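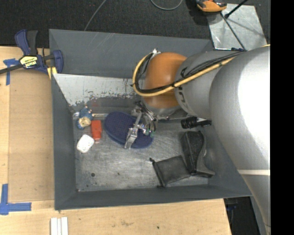 # Stevness opens sorting room for unpaired slippers and small household goods in Sanport

**Sanport, November.** Stevness, the company that collects and resells returned household goods, opens its new sorting room in the old Aubert warehouse this month. The room will receive slippers, insoles and other small articles which come back from shops in mixed boxes, and which until now were mostly sold by weight or thrown away.

The first deliveries are already in the building. They come from 74 shops in the Stornholm region, and the contract with these shops is made for three years. Each shop sends its returns in one closed box per week. At Sanport the boxes are opened and the contents are put into large metal bins, where the articles are taken out one after another and placed with others of the same kind.

"A slipper is a difficult article," said Inger Lund, managing director of Stevness. "It is cheap, it is soft, and it has value only when there are two of them. In our old building we kept the single ones on a shelf for one month and then we had to let them go. Now we have the place to keep them much longer, and we find the second one more often."

## What the room is for

The sorting room has a floor of 244 square meters. Articles are divided first by kind and then by size and color. Footwear stays in the front part of the room, close to the loading door. Kitchen articles, brushes, hooks and similar small things go to the back, where the shelves are lower.

Single slippers and soles receive a paper label with the week of arrival. They are kept for 155 days. If the matching piece does not arrive in this time, the article goes to a material recycler, with textile and rubber separated when it is possible.

Stevness has tested this way of working since spring in a smaller room at Stornholm. During the test 1,000 single slippers were labeled and stored. The company learned from it that dark colors need more attention than light ones. Navy blue and black were often put together by mistake, especially in the late afternoon, and for this reason the new room has received stronger lamps over the pairing tables.

## Old bins kept in service

Stevness decided to furnish the room as much as possible with equipment it owned already. The gray metal bins were in use before at Stornholm. Their paint is worn and the floors are scratched, but the company did not see a reason to replace them. The sloped sides bring small articles down toward the floor, and the metal is easy to wash.

"We were asked if we want new bins for the opening," said Baptiste Gilbert, who is responsible for the Sanport site. "I answered that I prefer to have more shelves. A scratched bin holds a slipper as well as a new one. The money went to the shelves, the lamps and a better floor at the loading door, where the old one was not flat."

The pairing tables were made by Bence Vass, a carpenter in Sanport, from wood that remained in the Aubert warehouse. They have a raised border on three sides, so that articles do not fall down when the table is full.

## Sale of paired articles

Pairs which are complete and clean will be sold in the small shop beside the sorting room. The shop has its own entrance from the street. Pairs with small marks are offered at half of the price, and these marks are shown on the label. Soles without a pair can also be bought by craft workers and repair shops, after agreement with the site office.

Marcelle Bailly, who prepares the opening of the shop, expects that most of the first customers will come for house slippers. "It is the season for it," she said. "People look for something warm for themselves and then they take two or three pairs more for guests. We will have children's sizes too, but not many in the first weeks. They depend on what the shops send to us."

## Opening day

The sorting room and the shop can be visited on Saturday from 10 a.m. to 4 p.m. Short tours start every hour, the last one at 3 p.m. Visitors are asked to wear closed shoes. Coffee will be served in the shop. Parking is possible in the yard behind the warehouse, but the gate is narrow and larger vehicles should stay on the street.

Shops which want to join the collection can speak with Fletcher Tipoki, who plans the deliveries, on the opening day or later through the site office. New shops will be added from January.

## About Stevness

Stevness collects returned and unsold household goods from shops, sorts them and brings them back to sale. The company works at two places, Stornholm and Sanport.

**Press contact:** Inger Lund, Stevness, site office Sanport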